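Ticket 337 – Clultow bench cell, tidy-up routine
Status: open

Hello again, and thank you for being so patient with me! We'd still love this arm to put toys away at the end of the day, but I can't call it ready for a family room yet. It ran 29 tries on the shape blocks and missed 8, nearly all of them on the triangle.

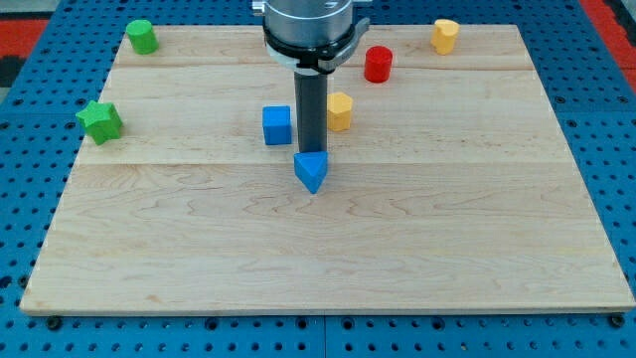
Posted by Bullora Support, Tue 5 May

The tip is on the blue triangle there, with the cube and the yellow hexagon on either side of it. Could you slow the descent and rerun just that block – no need to touch the star or the heart – and then send me the log?

Comments
"Ours sulks over triangles too. Slower helped a bit."
"Still quicker to tidy up myself, sadly."

Related tickets
118 – Brerora arm stops mid-lift
Thibodeaux sock sorting, December notes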